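5. Showing the gripper to visitors

This section is for the person who runs the demonstration on an open day. Read section 4 first, if you did not mount the gripper before.

5.1 Before the visitors arrive

1. Charge both battery packs until the light is green. One full pack gives 70 minutes of work.
2. Wipe the fingers with a dry cloth. Do not use alcohol on the rubber parts.
3. Switch on the Lavus unit and wait until it gives two short sounds.
4. Open and close the fingers fully, three times. If one finger stops before the other, do the zero setting again (section 3.2).
5. Set the closing force to 16 N. The factory value is higher and it is not suitable when guests hold the tool.

Note: The marker must be seen by the tool camera at the start of each recording. If it is hidden, the position will drift and the recording must be made again.

5.2 During the demonstration

1. Let the visitors stand at a distance of 200 cm from the operator.
2. Tell them what task you will do, and then do it one time slowly without talking.
3. Repeat the task at normal speed.
4. If a guest wants to try, give the tool with the fingers open, and keep your own hand near the stop button.
5. After each guest, press Save or Discard. The memory holds 600 short recordings, and when it is full the unit does not warn you.

CAUTION: Keep fingers, long hair, and jewelry away from the finger joints when the tool is on.

CAUTION: Do not grip cups with hot water, even if a visitor asks for it.

At the Rolach open day on February 26, 2025, Joonas Vainio used a task list with only short tasks, and this worked better than one long task. Guests could ask their questions between the turns. The same list is now in Appendix B, with small corrections from Raimo Tuominen.

5.3 After the visitors leave

1. Press Stop and hold it until the light goes off.
2. Take out the battery pack. Do not leave it in the tool overnight.
3. Copy the recordings to the computer before you clear the memory.

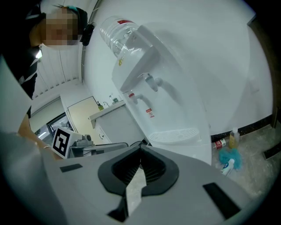
4. Put the tool back in its case with the fingers closed, and write the hours of use in the log sheet.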